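Stitches! How Doctors Sew Up Skin

Kids' Science Corner, by Zinhle Shabalala

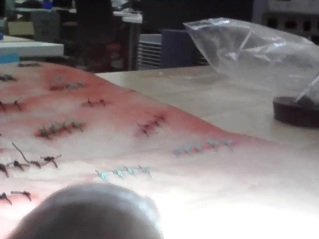

A practice pad with rows of stitches, some in dark thread and some in blue-green.

Ever had a cut that was too big for a bandage? Then maybe you got stitches. The grown-up word is sutures. Say it: SOO-chers.

So what are they? Thread, basically. Clean, strong thread. It holds the two sides of a cut close together so your skin can grow back across the gap. Your skin does the real work. The thread just holds things still.

Why practice on a pad?

Would you want to be someone's very first try? Nope. So learners start on a pad that looks like skin. Pink, with pretend cuts in it. Mess up a stitch, snip it out, go again. The pad never says ouch.

Sabina Sheikh is learning to be a nurse. She tied 84 knots in her first week. "My first ones were awful," she told us. "Way too loose. By Thursday they stayed put." Her teacher wants 100 before she moves on to the next kind of stitch.

How one stitch gets made

The needle is curved, like a tiny letter C. It goes in on one side of the cut, under, and up the other side. Then the thread gets pulled snug. Not too tight! Tight stitches pinch the skin and its harder for it to heal. Then a knot, and snip. A little tail gets left on so there's something to grab when the stitch comes out later.

Does the color matter?

Thread comes in different colors. A color that stands out from the skin is easy to spot, handy when its time to find every last stitch. Some threads have to be taken out. Others melt away inside you by themselves, no snipping needed. Pretty cool.

Does it hurt?

Usually the doctor numbs the spot first. That part can sting for a bit. After that you mostly feel tugging.

Try it at home

No needles needed. Get an old sneaker and take out the lace. Now lace it up so the two sides just touch, flat, no bunching. Harder then it sounds! Then tie a double knot using only your fingertips.

Words to know
Suture: a stitch, or the thread used to make one
Incision: a neat cut made on purpose
Numb: when you can't feel a spot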